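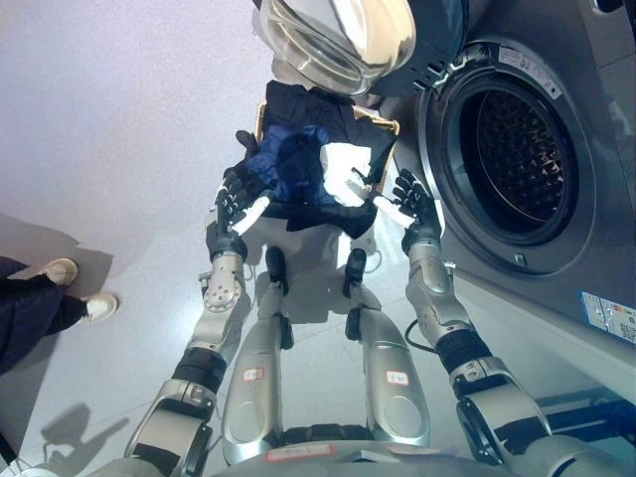
Nunus洗濯セル

最終更新:2025年9月20日　編集:Eetu Nurmi

サイト内検索　キーワードを入力　詳細検索

Nunus洗濯セル(ヌーヌスせんたくセル)は、ヒューマノイドロボットBatineと前面開閉式の洗濯機を組み合わせた、衣類投入作業用の実験セルである。Kurnthorpeの試験棟に設置され、セルの据付けと保守はFarooquiが担当する。本項では、セルの設置手順、座標合わせ、点検、および主な故障とその修理について述べる。衣類の認識手法と動作学習については扱わない。

概要

セルの作業は、洗濯かごの衣類をまとめて把持し、開いたドラム開口部まで運び、内部に送り込んでハンドを引き抜くまでの一連の動作からなる。扉の開閉、洗剤の投入、運転コースの選択は作業範囲に含まれず、いずれも担当者が行う。洗濯機は市販品であり、扉、ガスケット、操作部に改造を加えていない。このため、セル側の調整はすべてロボットの立ち位置、腕の軌道、ハンドの開閉条件によって行われる。

洗濯機を改造しない方針は、機種の入替えを容易にする反面、据付け時の誤差がそのまま投入動作に現れるという制約を伴う。開口部はゴムのガスケットで囲まれており、衣類やハンドの関節部が縁に触れると摩擦が大きく、軌道のずれが拡大しやすい。保守記録に現れる停止の多くは、把持そのものより開口部付近での引っ掛かりに分類されている。

構成

ロボット本体は、頭部カメラ、胴体、両腕、両脚、および多指ハンドを備える。腕は金属製の外装を持つ複数の節からなり、節と節の間に黒色のバンド状カバーが入る。頭部カメラは、作業中はほぼ真下に近い角度まで俯角をとり、自身の両腕、足先、床面、ドラム開口部の手前側を同時に視野に収める。足先が視野に入ることは座標合わせの前提であり、俯角を浅くした状態での調整は認められていない。

洗濯機は本体の右手側に置かれる。ドラムは多数の小孔をもつステンレス製で、内壁に衣類を持ち上げるための突起がある。開いた扉は腕の可動域に入り込むため、制御上は固定障害物として登録する。扉のドームは透明で輪郭を検出しにくく、登録には縁の部分の位置を用いる。

衣類の供給には、枠に細い紐を張った洗濯かごを用いる。紐は指先が掛かりやすく、後述のとおり故障要因の一つとなっている。硬い壁面をもつ容器も比較の対象となったが、かごの縁に手首が当たった際の反力が大きく、採用されなかった。

設置

床は平滑で、両足の接地面に段差がないことを条件とする。光沢のある床材では照明の反射と影が頭部カメラの画像に重なる。影は腕の動きに合わせて移動するため、背景差分を用いる処理では誤検出の原因となる。設置時には腕を作業姿勢に置き、ハンドの影が衣類検出の領域に入るかどうかを確認する。影の輪郭が指の形まで判別できる場合は光源が偏っているとみなし、照明の配置を見直すか、検出領域を床面から切り離して設定する。

洗濯機の据付けは次の順に行う。

1. 洗濯機を水平に据え、脚部の高さを調整する。
2. 扉を全開にし、自然に止まる位置を記録する。
3. ロボットを洗濯機の正面に立たせ、足先の位置を床に記録する。
4. 右腕を無負荷で開口部の中心に向け、手首がガスケットに触れないことを確認する。
5. かごを左ハンドの可動域に置き、縁の高さを登録する。
6. 非常停止を操作し、両腕の保持状態を確認する。

手順4において、手首の外周とガスケットの間に確保すべき隙間は6 mmである。この値は無負荷時のものであり、衣類を把持した状態では腕の撓みによって減少する。隙間が不足する場合、軌道を補正する前に足位置を修正する。軌道側で補正すると、扉との干渉余裕が失われるためである。

配線は腕の内側に沿わせ、肘の屈曲時に張力が生じないよう余長をとる。余長の標準は200 mmで、これより長くすると洗濯機と腕の間に垂れた部分が挟まれる。床に落ちたケーブルは足元から離し、担当者の動線と交差しないように寄せる。

座標合わせ

座標合わせは、頭部カメラ、腕、洗濯機の三者の相対位置を求める作業である。基準には開口部の縁が使われる。ガスケットは黒色で、周囲の淡色の環との境界が明瞭なため、画像上で円弧として抽出しやすい。ただし俯角が大きいと円弧の一部しか視野に入らず、推定した中心が奥行き方向にずれることがある。

このずれを補うため、右ハンドの指先を開口部の縁の上下左右に順に近づけ、それぞれの関節角を記録する。接触は力覚の閾値で判定し、押し込みは行わない。ガスケットの弾性により接触位置が見かけ上深くなるため、判定閾値は金属面で用いる値より低く設定する。得られた中心位置と画像による推定値の差が許容範囲を超えた場合は、頭部の俯角から測定をやり直す。

座標合わせは、設置時のほか、洗濯機の移動後、腕またはハンドの交換後、および足位置を変更した後に実施する。運転中の脱水振動によって洗濯機がわずかに移動した例があり、脱水を伴う運転の後にも足先と洗濯機の位置関係の目視確認が求められる。

投入動作の調整

標準の投入動作では、両ハンドで衣類の束を胴体の前に保持し、開口部の左上方から近づける。束の下に垂れた部分は縁に掛かりやすいため、開口部の手前で束を一度持ち上げ、右ハンドで奥へ送る。左ハンドは束の下端を支え、衣類の大部分が縁を越えるまで開放しない。
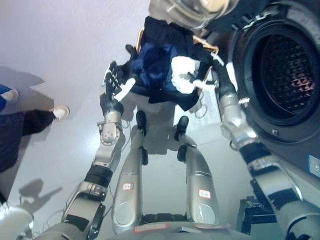
図:洗濯かごの脇で衣類の束の下端を把持する左ハンド。右腕はドラムの開口部に向けられている。

把持力は衣類の種類ごとに変えず、束の変形量によって打ち切る。厚手の衣類と薄手の白布が混在する束では、薄手の布だけが指の間から抜けることがある。この場合に把持力を上げると、指関節の電流が上がり、保護停止に至る頻度が増す。保守要領では、把持力の変更に先立って指を閉じる順序を見直すこととしている。小指側から順に閉じると束の下側が巻き込まれ、布の抜けは減少する。一方、開放時には布が指節に巻き付きやすくなる。

開放動作の確認では、手のひらを上に向けて全指を開き、各指の到達角を記録する。手のひらを下に向けた姿勢では重力が開放を助けるため、動きの渋りが現れにくい。母指は他の指と駆動系の負荷が異なり、別に記録する。

濃色の衣類は、黒色のハンドとの境界が画像上で判別しにくい。試験用の束には白色や明るい青色の布を混ぜ、束のどの部分が指に掛かっているかを確認できるようにする。濃色のみの束による試験は、明色を含む束で動作が安定した後に行う。

日常点検

日常点検は始業前に行い、結果を保守記録に残す。点検項目は以下のとおりである。

・指関節への糸くずおよび繊維の巻込み
・指節の小片の浮き、欠け
・手首部表示灯の点灯状態
・腕のバンド状カバーのずれ、亀裂
・肘部キャップのねじの緩み
・腕内側のケーブルの擦れ
・ガスケット内側に残った衣類、異物
・かごの紐のほつれ
・足先の床上記録位置との一致

繊維の巻込みは指の根元に集中する。除去にはピンセットを用い、圧縮空気の使用は禁じられている。吹き飛ばされた繊維が関節内部に入り、後に位置検出の誤差として現れるためである。湿った衣類を扱った後は、ハンドを開いた状態で乾燥させてから電源を切る。

点検中は腕を脱力させず、保持状態で行う。腕の外装は節ごとに分かれており、脱力時には節間に指を挟むおそれがある。担当者はロボットの側方に立ち、両腕の間に身体を入れない。

定期整備

ハンドの腱および指節の点検は、投入回数700回ごとに行う。回数は制御装置の把持計数から読み出し、把持に失敗した試行も算入する。点検ではハンドを手首から取り外し、各指を手で屈伸させて引っ掛かりの有無を調べる。組付け後は開放動作の確認と座標合わせをやり直す。

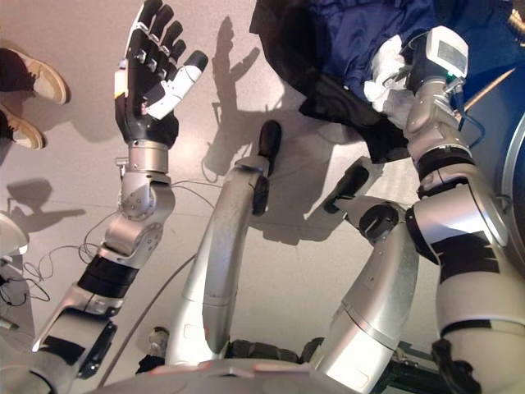 図:手のひらを上にして開いた左ハンドと、右腕側の濃紺の衣類。右手首部の箱形装置に緑色の表示灯が見える。

腕および脚の外装を外す整備は12か月ごととされ、Kurnthorpeでは毎年1月に実施される。外装の継ぎ目には細かな繊維がたまり、放熱を妨げる。清掃後は減速機の油漏れ、軸受の異音、配線被覆の摩耗を調べる。肘部のねじは頭部に合いマークを付け、次回の日常点検で緩みを判定できるようにする。

外装の研磨は行わない。表面の光沢が増すと照明の映り込みが強くなり、頭部カメラの露出が安定しなくなる。清掃には乾いた布を用い、汚れが落ちない場合に限って中性洗剤を薄めて使う。

主な故障と修理

開口部での引っ掛かり

束の一部がガスケットと指の間に挟まり、右手首の力覚が上限に達して停止する。復旧では、まず左ハンドの保持を維持したまま右ハンドを停止位置から後退させる。先に左ハンドを開くと、束の重量が縁に掛かり、ガスケットを引き出すおそれがある。後退後は衣類を手で取り除き、ガスケットの溝からの外れを一周にわたって確認する。同じ位置で停止が続く場合は足位置のずれを疑う。

紐への指掛かり

かごの紐に指先が掛かり、持ち上げ時にかごごと引き上げられる。把持開始の高さを上げると発生は減るが、底に残る衣類が増える。Farooquiの保守要領では、かごの縁の登録値を測り直し、それでも再発するときに把持開始高さを変更する。紐が伸びたかごは交換する。

開放不良

ドラム内で指を開いても布が離れず、腕の後退とともに衣類が引き出される。原因は指節の隙間への布の噛込み、腱の張力低下、静電気による付着に大別される。袖や裾のように細い部分が指に巻き付いた場合は、手首を左右に回しながら後退させる補助動作で外れることがある。補助動作を用いても外れないときは停止させ、担当者が布を取り除く。腱の張力低下は、手のひらを上に向けた開放確認で特定の指だけ到達角が不足することから判別できる。

手首部装置の通信断

手首部の装置との通信が途切れ、腕が保持状態のまま停止する。多くは肘の内側におけるケーブルの擦れまたは接栓の緩みによる。表示灯の消灯は電源側の断線を、点灯したままの通信断は信号側の不良を示す。ケーブルの補修は応急処置に限り、被覆が破れたものは交換する。交換後は肘を最大屈曲まで動かし、余長が洗濯機側に張り出さないことを確かめる。

扉との干渉

扉が登録位置より閉じ側に戻っていると、腕が縁に接触する。扉の保持力は洗濯機の傾きに左右されるため、復旧時には水平の確認を先に行う。ドームに傷が付いた場合も検出には影響しないが、縁の変形は登録のやり直しを要する。

安全上の取扱い

運転中は担当者が側方に立ち会い、非常停止装置を手元に置く。非常停止後の腕は保持状態となり、把持中の衣類は落下しない設計である。電源を遮断した場合は保持力が失われるため、遮断前に両腕を下ろす。洗濯機の運転中はロボットによる作業を行わない。ドラムの停止を担当者が確認し、扉を開けた後に投入動作を許可する。

保守記録

保守記録には、停止の発生位置、停止時の両ハンドの開閉状態、束に含まれる衣類の色と種類、頭部カメラの画像を残す。初期の様式では停止位置を腕の関節角のみで記していたため、足位置の変更をまたいだ比較ができなかった。現行の様式では開口部中心からの相対位置を併記する。旧様式の記録は換算されておらず、故障件数の集計からは除外されている。

関連項目

・多指ハンド
・ハンドアイキャリブレーション
・柔軟物ハンドリング
・ドラム式洗濯機

カテゴリ:ヒューマノイドロボット | 家事作業の自動化 | ロボットの保守 | 柔軟物の把持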